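Setting up a benchtop two-arm kit for drinks and prep work

Notes on the Dellomeck two-arm kit, list price $3328, or $1597 for one arm. Tips apply to any bench arm with a two-finger gripper.

Bolt the base plates down. Clamps creep, and a few millimetres at the base shows up as a missed cup at full reach. Re-torque the bolts after 8 hours of running.

Hang plastic cups upside down on a wire rack and keep the same colour on the same peg. The Gridex software stores a pick position per peg. Moving the rack voids all of them.

Cut citrus by hand beforehand. Neither arm is rated for knives. Set the board at the far end, within reach of the second arm only.

Leave the centre of the bench clear as a handover area. Store bowls and the mug tree beyond it.

Keep both pendants on a separate desk, emergency stop facing the operator. Programme the first passes at low speed.

Dress the wrist cable with slack for full rotation. A tight loop will pull the gripper off centre.

Wipe finger pads with a damp cloth. Solvent lifts the coating. Replacement pads are $31 a set from Omside.

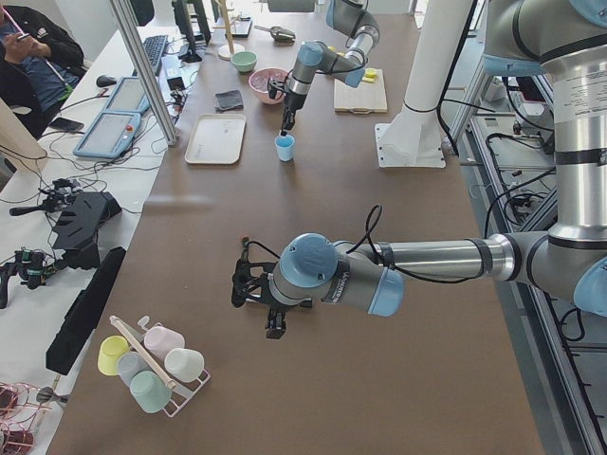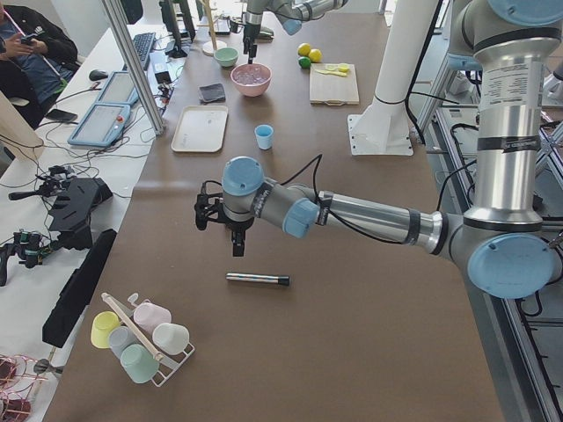 Both views: cup rack at the near end of the bench, bowls and cutting board towards the far arm.

Tested by Corina Wallner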